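Why do bananas go brown, why do lemons make your face scrunch up, and how does a strawberry know when to turn red? Fruit is much busier than it looks! Let's find out what's going on inside.

# How Fruit Gets Ripe

## What is a fruit for?

A fruit is a plant's way of looking after its seeds and sending them out into the world. Plants can't walk, so they need somebody else to carry their seeds for them. A bird eats a berry, flies off over the hill and does a dropping. Plop! The seed has landed somewhere new, with its own little heap of fertiliser to help it grow.

There's one problem. If the bird eats the berry too early, the seeds inside won't be ready. So the plant keeps its fruit hard, green and sour until the seeds have finished growing. Green fruit is also tricky to spot among green leaves. Clever!

## The big change

When the seeds are ready, lots of things happen to the fruit.

- **It changes colour.** Green fruit is full of chlorophyll (say it *KLOR-oh-fill*), the same stuff that makes leaves green. As the fruit ripens, the chlorophyll breaks down. In a banana there was yellow hiding underneath all along. A strawberry has to make its red colour fresh.
- **It gets sweeter.** An unripe banana is packed with starch, which you also find in potatoes and bread. Starch doesn't taste sweet, but it is made of lots of tiny bits of sugar joined together in long chains. Ripening snips the chains apart.
- **It goes soft.** The walls around the fruit's cells are held together by a kind of glue called pectin. When pectin starts to break down, your teeth can sink right in.
- **It smells amazing.** Ripe fruit lets tiny bits of scent float off into the air, and animals follow their noses to it.
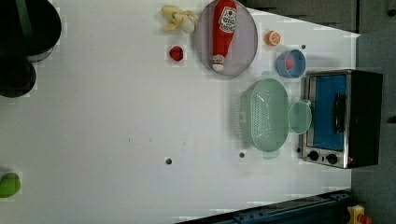
## The secret gas

Now for my favourite part - fruit can send messages! Many fruits make a gas called ethylene (*ETH-ill-een*). You can't see it, but it tells a fruit to start ripening. The fruit then makes even more of the gas, which drifts over to its neighbours and sets them off too.

Apples and bananas make plenty of ethylene. Strawberries and oranges don't work in quite the same way. Once they've been picked they won't get any sweeter, so growers have to wait until they taste good before picking them.

Tomatoes do keep ripening after they are picked. And yes, a tomato is a fruit! It grows from a flower and it has seeds inside, so ketchup is made mostly from fruit. So are cucumbers and pumpkins fruits, if you ask a scientist. If you ask a cook, you'll get a different answer.

## Try it yourself

You will need 3 green bananas, one ripe apple and 2 paper bags.

1. Put one banana in a bag by itself and fold the top over.
2. Put another banana in the second bag with the apple. Fold that one over as well.
3. Leave the last banana out on the side.
4. Look at them every day after school and draw what colour they are.

Start on a Friday if you can, so you have the whole weekend to peek. Which banana do you think will win? The paper bag traps the gas, so keep the tops folded down between peeks.
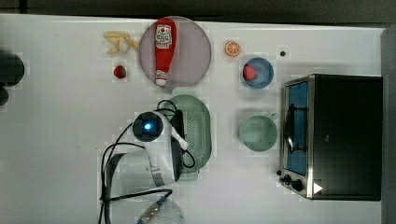 Khadija Bennani wrote to us that her class in Grasham tried it with pears in March, and the pear that shared a bag with a banana was soft first. She wants to know if it would work with a lemon. Sadly not, Khadija! Lemons are cousins of oranges, and they stay just as sour after picking.

## Words to remember

**Chlorophyll** - the green stuff in leaves and unripe fruit.

**Starch** - long chains of sugar that don't taste sweet.

**Pectin** - the glue that keeps fruit firm. It helps jam to set, too.

**Ethylene** - the gas that tells some fruits to ripen.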